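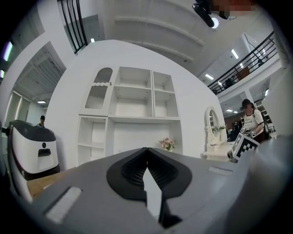
We're looking for 3 more people to help us collect examples at Wamham, and I'd love one of them to be you! You'll carry a hand-held gripper and do small household jobs with it, over and over, so our system can learn from your moves. The white shelves and the vanity with the oval mirror are where you'd start – lots of reaching and putting back. We have 1,653 examples and want 2,565 by June. No experience needed. Write to Peninah Khaemba.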